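To: Member Sites, Refurbishment Program
Subject: Re: Desktop intake at the Sammont workshop: memory, cables and what comes back to the bench

Colleagues,

Thank you to the sites that responded to the October circular. The replies raised a number of matters concerning the refurbishment of desktop towers, and it seems preferable to deal with them together on the list. The message from the Mendberg site is quoted in part below, as it covers most of the points put to us by others.

> From: Mendberg site
> To: Member Sites, Refurbishment Program
> Subject: Desktop intake at the Sammont workshop
>
> We have read the revised intake procedure and support it in general. Before we adopt it at Mendberg we would ask the workshop to clarify the following.
>
> The procedure requires that every tower be opened and laid on its side before testing. Our bench is narrow and we have customarily tested machines standing upright with the panel off. Is the change compulsory, or is it a recommendation?
>
> It also requires that all memory be removed and refitted, including in machines that start normally. With our present staffing this would add considerably to the time spent on each unit, and we would like to understand what is gained.
>
> Lastly, we have on hand a number of older modules without legible labels. We would prefer not to discard them if they can be put to use.
>
> Mendberg site

On the first question, the requirement is compulsory for any work on memory, expansion cards or drive cables, and a recommendation for everything else. A module is seated by pressing straight down on it, and in an upright case that pressure is applied sideways, against a board that is supported only at its mounting points. Of the 12 towers returned to Sammont from member sites after the last distribution, six had a module that was latched at one end only. All six had been assembled upright. Sites with narrow benches may wish to use a separate low table for this stage, provided that it is stable and can be reached from more than one side.

The position of the power supply also deserves attention. In many of the older towers it sits close to the board, and its cables drop directly across the area in which one needs to work. Staff should move the bundle aside and hold it there before bringing a module anywhere near its slot. A cable caught beneath a module will often go unnoticed until the side panel has been replaced.
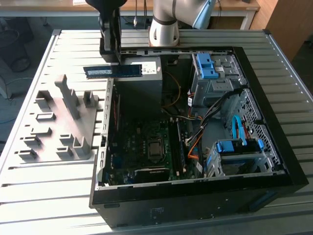

Koech has written to say that their own practice is to disconnect the drive cables altogether before touching the memory, and to ask whether the workshop would object to this being continued. They find that a loose data cable is easily snagged by a sleeve, and that it is quicker to refit one than to trace a fault caused by one half pulled out.

The workshop has no objection. Where a site chooses to disconnect drive cables, we ask that the position of each be noted on the intake card first, particularly in machines with more than one drive. Several towers have reached us with the drives connected in an order that prevented the system from starting, and the fault was attributed to the drives themselves. Cable colour is not a reliable guide to function and should not be recorded in place of the connector position.

On the second question, the purpose of refitting memory in a working machine is to allow the slot to be inspected. Dust settles in an open slot and is pressed down when a module is added later, frequently by the recipient. The inspection need not be lengthy. The sequence set out in the procedure is as follows.

Switch off the machine at the wall, unplug it, and hold the power button in for 10 seconds.
Lay the case down with the open side uppermost.
Attach the wrist strap to bare metal on the case.
Release the latches and lift the module out by its ends.
Inspect the slot under the bench lamp and clear it with the soft brush. Do not blow into it.
Align the notch in the module with the key in the slot before applying any pressure.
Press evenly at both ends until the latches close.

Modules are to be held by their edges at all times. Where a module will not seat after two attempts, it should be set aside in an antistatic bag and the slot checked again. Additional force is not to be used in any circumstances.

We recognise the concern about staffing. Sites processing fewer than 10 towers in a month may, if they prefer, send the units to Sammont with the memory untouched, marking the intake card accordingly. We would expect to return them within three weeks.

On the third question, unlabelled modules should not be discarded. Please bag them individually and forward them with the next shipment. The workshop will test each one and enter its capacity and speed in the Nolura register, after which it will be relabelled and made available to any member site on request. Until that has been done they must not be fitted to a machine intended for distribution. Modules whose labels are worn but still readable may be used in the ordinary way, once the details have been copied to the card.

Two minor matters were raised by more than one site. Side panels should travel with their own cases, as panels from apparently identical models have proved not to be interchangeable. Screws should be placed in the tray in the order in which they are removed, and drive screws kept apart from case screws. The threads differ, and a case screw driven into a drive cage will generally strip it.

The amended procedure will be lodged in the shared folder once the wording on drive cables has been settled. Sites with further comments are asked to send them to the list so that all members may see them. Requests for antistatic bags, wrist straps and blank intake cards should continue to go to the workshop directly.

Yours faithfully,

Workshop Coordination
Sammont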